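The Altness Story Deck

If you have ever sat down on a gray March evening with a cup of tea, a clean notebook and every intention of starting chapter one, only to get up an hour later with a very tidy kitchen and no chapter one, then this deck was made with you in mind. It was certainly made with me in mind!

The Story Deck is a boxed set of 234 cards, written by Cheuk-hei Lam and edited by Melina Kouris, who between them have read more unfinished manuscripts than is probably good for anyone. Each card carries a single nudge: a person who wants something, a place with a problem, a letter that came to the wrong house. You draw two, lay them side by side and write whatever happens where they meet.
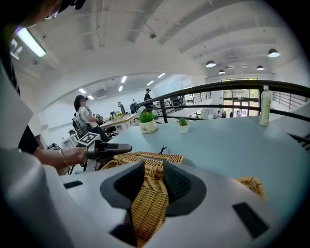 What I like best is how little the cards try to boss you around. There are no car chases on demand and no long-lost twins – Melina struck those out early on – and you are free to put a card back if it leaves you cold. Quite a few of our customers use them for short stories, and one reading group draws a pair at the end of every meeting and goes home to write a page each.

The box also holds a slim guidebook with a worked story from start to finish, crossings-out and all, and a fold-out sheet for keeping track of who is related to whom (you will be glad of it by the third chapter, believe me).

Details
Publisher: Wilum
Series: Altness
Item number: 1686
Contents: 234 cards, guidebook, fold-out sheet
Players or writers: 1 or more
Language: English

The cards have a matte finish, so you can scribble on them in pencil and rub it out later. Please don't use pen unless you mean it.

If you already own the Zollenine mystery set, the two shuffle together nicely. The card backs match, and the mystery set brings in the suspects and alibis that this one leaves out. The older Gkikas cards are a little taller, so keep those in their own pile.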